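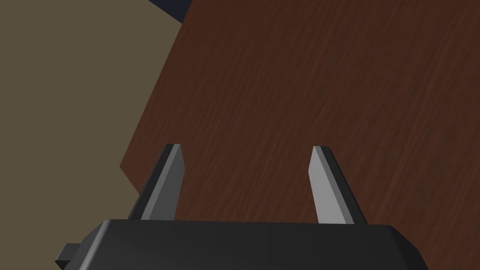

How to Oil a Wooden Tabletop

An oiled top is easy to look after, and when it gets dull you can bring it back in a weekend without stripping it. The steps below are the ones I use on dining tables and side tables. They don't apply to tops finished in varnish or lacquer. To check, put a drop of water in an out-of-the-way spot. If it still sits up in a bead after 30 minutes, you probably have a sealed finish and oil won't get in.

What you need

Hardwax or Danish oil
Sandpaper, 180 and 240 grit
Lint-free cotton rags
Dish soap and a bucket
Gloves

Step 1. Clean the top

Wipe it down with warm water and a little dish soap, then again with plain water. Keep the rag damp – never dripping. Old furniture polish needs a second pass with mineral spirits. Leave the wood to dry overnight.

Step 2. Sand lightly

Start with 180 and go with the grain the whole way. Finish with 240. You want the surface even to the touch, and you don't need to chase every dent. Vacuum, then wipe off the dust with a dry rag.

Step 3. Put on the first coat

Pour a small pool of oil and spread it thin with a rag. Work in sections, along the grain, and keep the edge of each section wet until you start the next. Do the edges and the end grain too. End grain drinks more, so go over it twice.

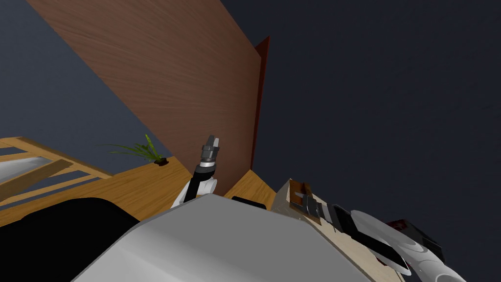 Wait 25 minutes, then wipe off everything that hasn't soaked in. If you leave the extra oil it turns sticky, and the only fix is to sand it back. Khurram Minhas, who taught me this, wiped until a clean rag came away dry.

Step 4. Second coat

Give the first coat at least 6 hours, longer in December or in a damp room. Rub very lightly with used 240 paper and repeat step 3, using less oil.

Step 5. Let it cure

Keep cups, cloths and lamps off the top for several days. Coasters are a good idea for the first month.

Used rags

Oily rags can catch fire on their own. Lay them flat outdoors until stiff, or soak them in water, before they go in the trash.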